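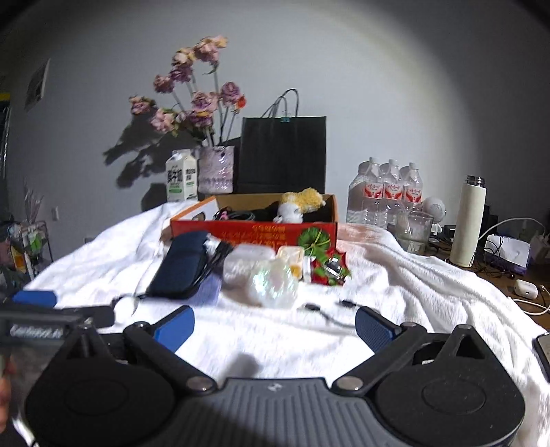

6. Player registration and contract status

Flirik keeps one record for each player at your club. The contract status on that record decides whether the player can be picked for a match, listed as leaving, or included in a transfer request. Set the statuses before you build your first team sheet.

You need a Club Secretary or Football Manager login for this section. Coaches can view contract status but can't change it.

6.1 Adding a player

1. Open Squad and select Add Player.
2. Enter the player's full name as it appears on their registration form. Nicknames go in the Display Name field.
3. Enter the date of birth. Players under 18 are moved to the Junior list and need a guardian contact before you can save.
4. Choose a squad number. Numbers already in use are greyed out.
5. Select Save. The player now shows as Unsigned.

Note: If the player was with another club using Flirik last season, select Find Existing instead of Add Player. Adding them twice splits their match history, and only the support desk can join the two records again.

6.2 Entering a contract

1. Open the player's record and select Contract.
2. Enter the start and end dates. Most clubs use the last day of the season as the end date.
3. If the contract has an option year, tick Option and choose who holds it - club, player or both.
4. Enter the option deadline. A reminder goes to the club secretary 20 days before the deadline and again at nine days.
5. Attach the signed copy as a PDF.
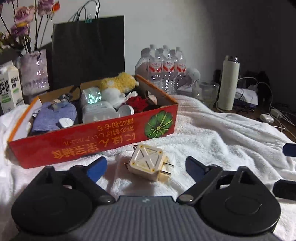
6. Select Submit. The status changes to Pending until a second officer at the club approves it.

Caution: An option doesn't renew by itself. If the deadline passes and no one has selected Take Up Option, the contract ends on its original date and the player is moved to the Leaving list.

6.3 Status colours

Green - signed and available
Amber - pending approval, or option not yet decided
Blue - on loan to another club
Grey - unsigned or released

A player shown in amber can train and can be named in friendlies. League matches need green.

6.4 Releasing a player

1. Open the player's record and select Contract, then Release.
2. Choose a reason from the list. "Mutual agreement" needs a signed letter attached.
3. Check the final match date and select Confirm.

You have two days to cancel a release. After that the player can be registered by any other club, and you will need to send a transfer request to get them back.

Note: Releases entered during the February window are held until the league office opens them. Allow extra time if the player is moving interstate.

6.5 If a record won't save

Error 53 means the squad number or date of birth clashes with another record. Check the Junior list first, then the Leaving list. If you can't find the clash, send the player's name and your club code to Thilini Talukder at the Flirik support desk. Don't send contract copies by email.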